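November, start of the afternoon, Plukedent office

Picking up where the last entry stopped, which was me complaining about the desks. They're together now! Long edges wouldn't work with the door, so we went edge to edge across the width and I think I like it. The right one sits a bit lower than the left and sticks out further forward, so there's a seam running through the middle that a pencil finds every single time. I looked for the adjusters under the right one and got two of the feet to turn. The other two are stuck solid. I'm leaving it until I have the big pliers back from Sesitmont.

(The forward offset I could fix by just shoving it. But then my chair doesn't clear the shelf, so no.)

Measured the carpet while I was down there with the tape anyway. From the wall to the front leg of the left desk is 267 cm, and that's with the desk where it is today. Write that down somewhere sensible, me. Last time it went on the back of a Chiang delivery slip and the slip went in the recycling.

Carpet notes: dark gray hides pencil dust beautifully and hides dropped screws even better. I spent a good part of the morning on my hands and knees with a phone flashlight. If anyone is ordering for the office, a pale mat to work over would save my knees. Also the vacuum bag needs changing, it's been pushing crumbs of corrugated board around in circles.

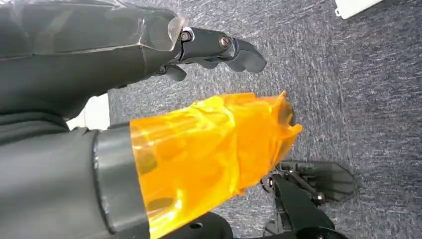

Which brings me to the cardboard. I've been promising everybody a proper organizer since the summer and the plastic drawer sets are all either too deep or too wide for how we sort things, so I gave in and went with corrugated. Brown double-wall for the first try, and that was a mistake, way too thick, the slots ate up half the space before anything went in. Single-wall is much friendlier. Two columns, shallow divisions one above the next, open on top. You cut all the strips, notch them halfway through, and they slot into each other like the dividers in a wine box.

Cutting notes before I forget:

- Score on the inside face, never the printed one. It cracks.
- Notch a hair wider than the board. Exactly the same width sounds right and then you're forcing it and the flutes crush.
- New blade after every sheet. I stretched one to a second sheet and the edges went furry.
- Iveck glue on the outside corners only. I left it 30 minutes under a stack of books and it held when I picked it up by one end.
- Cut the long strips first! If you mess one up you can get short ones out of it.

It looks handmade, there's no getting around that. Cut edges everywhere and a few flaps I should have trimmed. I could run paper tape along the top edges, but I'd like to use it for a while first and see where it wears. My bet is the front corners, since that's where everyone grabs it.

The empty one weighed 593 g on the kitchen scale, heavier than I'd have guessed. Most of that has to be the base, I doubled it up. Version two gets a single base and maybe a strip of felt.

On desk habits: we agreed (well, I said it loudly and no one objected) that the tops stay as clear as we can keep them. Laptop toward the back of the right desk, organizer toward the front where you can reach into it without leaning over a screen. Phones can charge there too as long as the cable goes backward and doesn't hang off the front. I've caught a sleeve on one of those before and I don't want to do it again with a full organizer in the way.

The long white shelf unit behind the left desk is useful, but the glossy top shows every fingerprint and things slide on it. The controller goes up there on its little clear stand, and please put it back on the stand and not next to it.

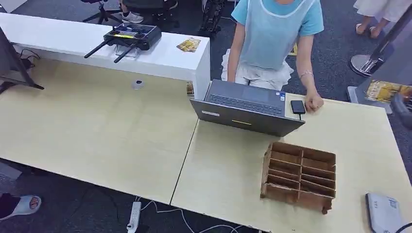

Desks in their new positions, cardboard organizer at the front on the right, controller up on the white shelf.

To do, in no order:

Big pliers from Sesitmont, then the feet.
Vacuum bag.
Ask Chiang whether they'll sell single-wall in packs of 4. I don't have room for a whole bundle and it warps if it leans.
Labels for the divisions. I started on masking tape and ran out of patience, my handwriting at that size is hopeless. Printed ones would be nicer, if the label printer has tape in it.
Something for that seam. Cork strip? Folded card?

Tried the folded card just now. It pops out as soon as you lean on the left desk, so cork it is.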